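Filed under: Datasets > Language and Text > Household Records

# Laltthorpe Pantry Labels

Transcribed text from the labels of jars, tins and bottles kept in home pantries in Laltthorpe. Each row is one label. The data is plain UTF-8 text in two CSV files, with no images included.

## Why it exists

Most label text collections come from store catalogs. Those give you the product name as the seller wanted it written. People at home write over labels, reuse jars, shorten names and leave the old date showing under the new one. We wanted a small set that keeps those habits, for work on spelling variation and short handwritten notes.

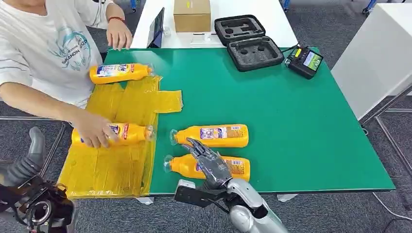

Coralie Pirihi
Dataset maintainer, Hesto

## What is in a row

- `label_id`: a number, unique within the file
- `text_raw`: the label as written, line breaks kept as a vertical bar
- `text_norm`: the same text with spelling fixed and abbreviations written out
- `kind`: printed, handwritten or mixed
- `lang`: two-letter language code, or `un` where the transcriber could not tell
- `contents`: what the household said was inside, which may differ from the label
- `notes`: free text, often blank

`contents` and `text_norm` disagree more often than you might expect. A jar marked "plum jam" can hold buttons. Do not use one column to correct the other.

## Files

`labels_main.csv` holds the rows that two people transcribed separately. `labels_single.csv` holds rows that only one person transcribed. The columns are the same in both, but keep the files apart if you are measuring accuracy.

On the main file, the two transcribers gave the same `text_raw` for 92 percent of rows before any discussion. Most of the remaining differences are capital letters, and whether a mark is a comma or a slip of the pen. Isabelle Gill settled these by hand. Her choice is the one in the file, and the rejected reading is in `notes`.

## Transcription rules

Spelling is copied as found. Crossed-out words go in square brackets. A letter that cannot be read becomes a question mark, one per letter where the number of letters is clear. Barcodes, prices and nutrition tables were skipped. Brand names were kept.

Full names and street addresses of private persons were replaced with `NAME` and `ADDR`. First names alone were left in, so "Anna's pickles" stays as it is.

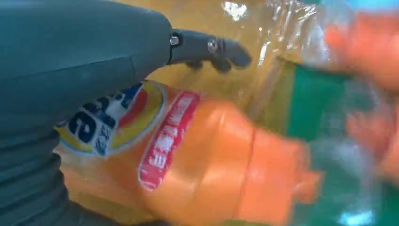 Green sleeve and dark bracket, close up.

## Known problems

- Handwritten labels are mostly in pencil or marker. Ballpoint is rare.
- Dates are not in one format. Day and month order was left alone, even where it can be read both ways.
- Spices are overrepresented. Many households keep them in small jars and label every one.
- Version 1 had stray spaces at the end of `text_raw`. Version 2 removes them, so row hashes will not match.

## Loading

Any CSV reader will do. Read `label_id` as text to keep the leading zeros. Spreadsheet programs tend to turn labels such as "June 12" into dates, so set that column to text before opening.

## Use and citation

Free for research and teaching. Please cite as: Pirihi and Gill, Laltthorpe Pantry Labels, version 2, 2020-10-25.

Corrections are welcome. Send the `label_id`, the file name and your reading.

Related datasets
- Hnatiuk Recipe Cards
- Istunach Shopping Lists
- Laltthorpe Seed Packets
- Hesto Freezer Notes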